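Ticket: Gaps between tracks on the Flustholm live EP
Opened by: Rasa Toom
Status: Open, waiting on label
July 10, 2019

Hi all, me again! I've been putting the new Petrauskas EP through its paces before it goes up for preorder and we have a problem with the gaps. The whole second half is meant to run as one long piece – the synth drone at the end of "Dretent" carries straight into "Risbridge" with no break at all. On the masters it does. On our store player there's a little hole in the drone, like somebody blinked, and on headphones it's really nasty.

What I tried so far, in the order I tried it:

Played the WAV masters back to back on my laptop. Perfect. I could listen to that transition all day (I pretty much have).

Played the same two tracks from the store preview page. Gap. Cleared the cache, tried another browser, gap again.

Downloaded the release as a customer would, in FLAC. No gap. Downloaded it as MP3. Gap, and a longer one than on the preview page, I'd swear to it.

Turned crossfade off in the player settings, then on, then off again. With it on you don't hear the hole but the drone dips in volume and the first kick of "Risbridge" comes in mushy, so that's no good either.

Re-encoded both MP3s myself from the masters with the gapless tags switched on. I was so sure this would do it! It got rid of the gap in my desktop player and made no difference on the store page. So I think we have two things going on, one in the files and one in the web player.

I also measured the silence in the old MP3 by opening it in an editor and zooming way in. There are 2,618 samples of nothing between the last bit of the drone and the start of the next track, and the WAVs have none of it.

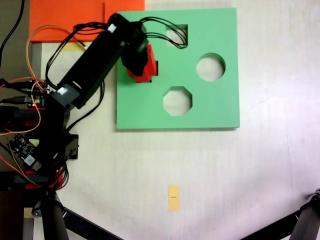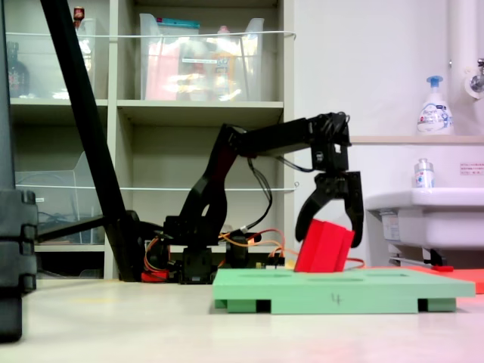

Shufen Xiong: Thanks Rasa, I can hear it too, on my phone as well as the desktop. The MP3 part sounds like encoder padding, so your tagged files should replace the old ones whatever we decide about the rest. For the web player, can you check whether it starts loading "Risbridge" before "Dretent" finishes? My guess is it waits for the end of the track and only then goes looking for the next one. Also, did the vinyl people get WAVs or MP3s? Please say WAVs.

Rasa again. WAVs, phew, I went back through my sent mail and checked. The 500 copies are safe.

You were right about the player. I watched the network tab while it ran and the request for "Risbridge" goes out right after "Dretent" stops. I asked if there's a preload setting and there is, but it's off for preview pages and I don't have the rights to change it. Can somebody with admin flip it on for this one release so I can test?

Meanwhile I swapped in the tagged MP3s and downloaded the release fresh. No gap on my desktop player. My old car stereo still hiccups, but it does that with every live album I own, so I'm not counting it.

Still to do: preload on the preview page, and an answer from the band on whether they'd want side two sold as one long track if we can't fix it.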